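About Tergate
Household chores, done by a machine. Or not done, yet. We keep track. 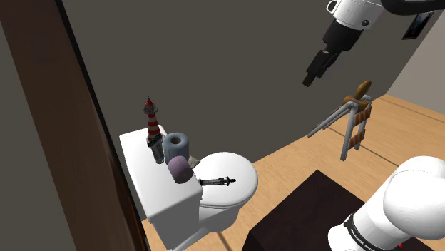 Rania Lahlou wrote to us in July that she'd pay for a robot that cleans a bathroom before she'd pay for one that talks, and that she's been hearing "five more years" since she was in school. Fair. We hear it too, and we're the ones building the things.

So, who we are. Small company, 22 people, one floor over a tile shop in Metwally. Started by Wael Hamdy after too long at Busik, where the arms did one weld all day and did it great. He wanted to know if the same kind of arm could tidy up a tank lid. Pick up the toilet roll, put it somewhere sensible, leave the knickknacks alone. Sounds easy – it isn't.

What we do
We build practice rooms in simulation. Bathrooms mostly, kitchens next. Stuff where it doesn't belong, rolls standing up, rolls on their side, a little barricade on the floor next to the toilet. Then the arm gets a chore and we score it. Our set is called Prirano and it has 1,256 rooms in it right now. More by the time we get round to updating this page, probaly.

Can machines do chores yet?
Some. Picking up one roll and setting it down, pretty good, our best model is at 80 percent in sim. Thin things lying flat are bad. Shiny round lids are bad. Anything soft is worse. Scrubbing a bowl we don't even score yet, we tried and the numbers were embarassing.

Shop floors are further along. Same part, same spot, same light. Homes move things around on you.

And sim is sim. A real bathroom has damp, hair, a kid's toothbrush stuck to something. We say this to every customer on the first call and a few hang up.

Who pays for it
3 customers at the moment, two robot makers and a hotel supply firm. No outside investors. Wael does the books Saturday mornings – please don't call then.

Working with us
We're hiring for scene building and for grasp planning. No degree needed for the first one, just patience. Send us something you made, any format. Rania, if you're reading, you're still on the list for the toilet one.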